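校园落叶堆肥的发酵过程与浸提液观察
环境科学专业课程项目报告

指导老师:Ketill Overgaard
执笔:Onyekachi Haruna

一、为什么想做这个题目

写这份报告的时候,窗外的梧桐已经掉得差不多了,每天早上都能听见竹扫帚在路面上刮过的声音。我来这所学校念书的第一个秋天,对这种声音印象特别深,因为在我长大的地方,树叶是没有这样一个集中落下来的时节的。那时候我每天从宿舍走到教学楼,看见路边一袋一袋扎好的落叶,心里总想着它们后来去了哪里。问了后勤的师傅,说是和生活垃圾一起拉走,送到城外去处理。这个答案我记了很久,到了大三选课程项目,Overgaard老师让我们每个小组自己报题目,我第一个想到的就是它。

组里其他同学一开始并不热心。有人想做河水,有人想做噪声,还有人想做食堂的餐余。我们在图书馆一楼的讨论间里坐了整整一个下午,最后是餐余和落叶合到了一起:落叶里碳多氮少,单独堆着分解得慢;餐余里的菜叶果皮水分大、氮相对多一些,单独堆着又容易发臭。两样东西放在一起,道理上是可以互相补的。教材里讲碳氮比的那一章,我们上学期都考过,可是真要自己动手去配一堆东西出来,才发现书上的一行字要花掉好几个周末。

我们给这个小小的堆肥点起名叫Ullus。这个名字没有什么意思,是小组群聊里一次打字打错留下来的,后来大家叫顺了口,连标签上写的也是它。

二、场地和材料

堆肥点设在Demden苗圃北侧的一块空地上。Demden苗圃平时给校园绿化供苗,地方不大,却很安静,北边有一排女贞挡风,地面略有坡度,下雨不会积水。我们三月份就去看过一次场地,那时候地上还长着荠菜,苗圃的师傅说只要不影响他们进出推车,随便我们用。这里要特别感谢他们,后来我们借过的铁锹、水管和遮阳网,全都是苗圃的。

落叶主要收自东门到体育馆的那条路,以梧桐叶为主,夹着一些银杏和香樟。梧桐叶大而硬,叶面上有一层蜡质,整片堆进去会一层一层贴在一起,空气进不去。头一批我们没有经验,直接倒了进去,过了一阵子翻开看,中间还是好好的黄叶子,像书签一样。后来我们学乖了,先把叶子摊在水泥地上晒两天,再装进编织袋里用脚踩碎。这个活儿很解压,期中考试那一周大家抢着去踩。

餐余来自二食堂的择菜间,只收生的菜叶、果皮和豆渣,不收熟食,油和盐对后面的成品影响很大。择菜间的阿姨早上六点多就把我们的桶装好了,我们轮流去取,取晚了要被念叨几句。项目期间一共收了落叶和餐余583千克,其中大部分是落叶。这个数字是用苗圃那台老式磅秤称出来的,刻度有点模糊,误差恐怕不小,我们在讨论部分还会提到。

堆体用的是Snorradóttir堆肥箱,一种拼接式的木板箱,可以从侧面一块一块拆开,方便翻堆。箱子共有2个,一个装落叶与餐余的混合料,以下叫“混合箱”,另一个只装落叶,以下叫“对照箱”。两只箱子并排放,中间留了一人宽的过道,朝向一致,免得日晒不同。

三、做法

装箱的时候我们先在底下铺一层粗枝条,再铺碎叶,混合箱在每层碎叶上面撒一层切碎的菜叶,然后浇水。浇多少水一直是个让人头疼的问题。老师教了我们一个土办法:抓一把料用力握,指缝里有水印但不滴下来,松开手料团能散,就差不多了。五个人的手劲不一样,握出来的结论也不一样,为此还争过几回,最后约定以手劲最小的那位同学为准。

温度每天中午测一次,用长杆温度计插到堆体中部,等读数稳定了再记。翻堆的时间由温度决定,混合箱在升温期翻得勤一些,对照箱则按照同样的日子陪着翻,这样两边的处理才一致。翻堆的同时取样,每只箱子从上、中、下三层各取一些,混匀以后装进自封袋,带回去放冰箱。

浸提液的做法是把鲜样和蒸馏水按比例混合,振荡,静置,过滤,取上清液测酸碱度和电导率,再做发芽试验。发芽试验用的是小白菜种子,在培养皿里垫两层滤纸,加浸提液,放在暗处培养,对照用蒸馏水。种子是在校门口的Clakness种子铺买的,老板听说我们拿去做试验,非要多送一包萝卜籽,我们后来把它种在了苗圃边上,长得很好,这是题外话了。

还有一点要说明:每次测电导率之前都要校准仪器,这一步我们在前几次里漏掉过。漏掉的那几次数据没有放进报告,只在附在后面的原始记录本里留着。Overgaard老师说过,记录本是不能撕页的,写错了就划一道线,旁边签上名字。这个习惯我想我会一直留下去。

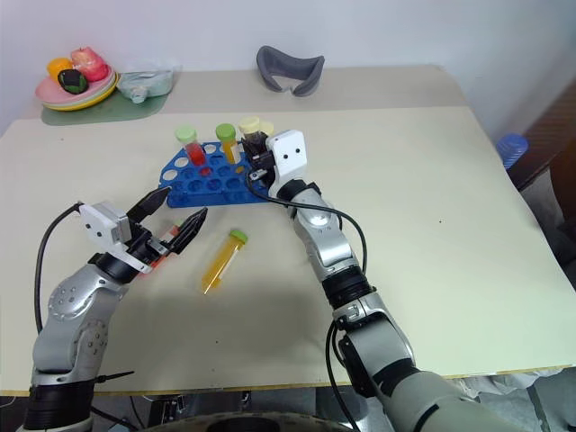 本页最后修改:2019年12月13日
四、结果

先说温度。混合箱装好以后升温很快,头几天里摸着箱壁都能觉出热来,早晨去看,顶上冒着一层白气。我第一次看见的时候非常激动,给家里打了视频电话,我妈妈在那一头看了半天,问我为什么要给一箱烂叶子拍视频。高温期过后温度慢慢往下走,每翻一次堆会再抬一次头,一次比一次低,到后来翻完也不怎么动了,和气温贴得很近。

对照箱就平淡得多,温度只比气温略高,中间有一阵连着下雨,几乎没有差别。这和我们预想的一致,单纯的落叶氮不够,微生物长不起来,分解是个慢功夫。

再说外观和气味。混合箱的料从黄绿相间慢慢变成深褐色,体积下去了一大截,到末期抓在手里是松散的,有一股雨后树林里的土味。中间有过一段不太愉快的时期,有一周赶上食堂的豆渣特别多,我们贪心全倒了进去,结果隔天一掀盖子,气味把苗圃的师傅都引来了。我们赶紧加碎叶、翻堆,又在顶上盖了一层旧土,过了些日子才缓过来。对照箱没有什么气味,一直是干净的叶子味,末期颜色变成暗棕,可是叶脉和叶柄都还看得清清楚楚,用筛子一筛,能过筛的很少。

酸碱度方面,混合箱初期偏酸,这和菜叶果皮发酵产生有机酸有关,之后逐渐回升,末期接近中性略偏碱。对照箱变化的幅度小。电导率方面,混合箱在末次取样中测得的读数是1759微西门子每厘米,比对照箱高出不少。查阅资料后我们判断,这个水平的浸提液对多数蔬菜幼苗不至于造成盐害,但是直接拿成品去育苗还是要掺土,不能图省事。

发芽试验最能说明问题,也是我们最喜欢的一部分。初期的混合箱浸提液里,小白菜种子几乎不肯动,有几粒勉强露白就停住了,根尖发褐。到了中期,发芽的多了起来,根却短而弯。末期的样品里,种子发得整整齐齐,根白而直,和蒸馏水对照放在一起,单凭眼睛已经分不出高下。量根长是个细活,要把幼苗一株一株拉直了放在尺子上,组里最有耐心的同学包揽了这件事,量到后来她说做梦都在拉豆芽。

五、讨论

碳氮比这件事,我们在报告里只敢说个方向,不敢说得太细。落叶和餐余的碳氮含量用的是文献里的参考范围,并没有自己测,而不同树种、不同季节的叶子差别可以很大。香樟叶含有挥发性的油类成分,有资料认为会抑制一部分微生物的活动,我们的料里混了一些香樟,究竟影响了多少,现在的数据是看不出来的。如果重新来过,我会建议把树种分开收。

称重的误差前面已经讲过。除了磅秤本身,落叶的含水量也是个麻烦,晴天收的和雨后收的,同样一袋分量可以差很多。我们开始时没有想到要同时记录含水率,等想到的时候已经收了好几批。所以总重这个数字只能看个大概的规模,不宜拿去和别的研究比较。

对照箱的设计也有值得检讨的地方。两只箱子只能说明“加了餐余”和“没有加餐余”之间的差别,没有重复,就谈不上统计上的显著。答辩预演的时候,隔壁组的同学第一个问题就问到了这里,问得我们一时答不上来。老师后来安慰说,课程项目受场地和人手的限制,能把限制写清楚也是一种训练。我们听了心里好受一些,不过还是觉得,若能多摆几只小箱子,哪怕每只容量小一点,结论会扎实得多。

另外一个没有料到的问题是天气。秋天本来雨水不多,偏偏赶上了一段连阴雨,箱子顶上虽然盖了遮阳网,挡太阳可以,挡雨却不行。混合箱在那几天里湿得厉害,下层的料发黏,翻的时候粘在铁锹上甩不掉。我们临时从宿舍找来旧雨衣剪开盖上,样子很不好看,好在管用。后来苗圃师傅看不下去,给了我们一块旧油布。

六、关于推广的一点想法

做完试验以后,我们在校园里做了一次小小的问卷,想知道同学们愿不愿意参与落叶回收,发出去以后收到的回答比预想的热情。很多人留言说从来不知道学校里有苗圃,也有人问能不能领一点堆肥回去养花。我们真的分了一些出去,用纸袋装着,贴上Ullus的标签,放在图书馆门口的长桌上,一个中午就领完了。有位同学后来发来一盆绿萝的照片,叶子油亮亮的,我们都很高兴,虽然严格说来绿萝怎么养都长得不错。

我们也粗略算过一笔账。整个项目的经费是4000元,最大的一笔花在箱子上,其次是滤纸、培养皿这些消耗品,手套和口罩也买了不少。箱子可以用很多年,所以头一年的成本高,后面会降下来。真正花力气的是人工,尤其是踩叶子和翻堆。要是将来学校能添一台小型粉碎机,效率会高很多,这一条我们写进了给后勤部门的建议信里,信已经交上去了,还在等回音。

餐余的来源也需要有人长期去对接。我们这学期能坚持下来,靠的是阿姨的耐心和几个人轮流早起,可是放假怎么办,毕业以后怎么办,都要有安排。学弟学妹里已经有几位表示愿意接手,下学期会先带他们做一轮完整的装箱和取样,记录本也一并交过去。

七、个人体会

老师要求每份报告后面由执笔人写一段体会,我就放开来说几句。

我从前觉得环境科学是很大的题目,气候、海洋、森林,都在离人很远的地方。这个学期我大部分时间却在和一箱叶子打交道,关心它今天热不热,潮不潮,有没有味道。有几次晚上下大雨,我躺在床上想着遮阳网有没有被风掀开,第二天天没亮就跑去看,发现组里另外两个人已经站在那里了,打着伞,裤腿全湿了。那个早晨我们三个去校门口吃了豆腐脑,我到现在还分不清自己喜欢甜的还是咸的,可是那一碗真的很好吃。

中文写报告对我来说还是有些吃力,初稿里把“翻堆”写成了“翻推”,从头错到尾,多亏同学一个一个改过来。Overgaard老师自己也是到了中国以后才学的中文,他在我的初稿边上写了很多批注,有些字我要问别人才认得出来。他最常写的一句是“请再具体一点”,我照着改了四遍,不知道这一稿是不是够具体了。

八、致谢

感谢Demden苗圃的各位师傅,感谢二食堂择菜间的阿姨们,感谢实验中心的老师在周末为我们开门。感谢所有填写问卷的同学,也感谢那位捡到我们温度计并送回失物招领处的不知名的同学,那支温度计是借来的,丢了要赔。

附录目录
附录一 温度记录表
附录二 浸提液测定原始记录
附录三 发芽试验根长记录
附录四 问卷题目及留言摘录
附录五 给后勤部门的建议信

附录的纸质版放在系资料室靠窗的书架上,需要借阅的同学请在登记本上签名,看完放回原处。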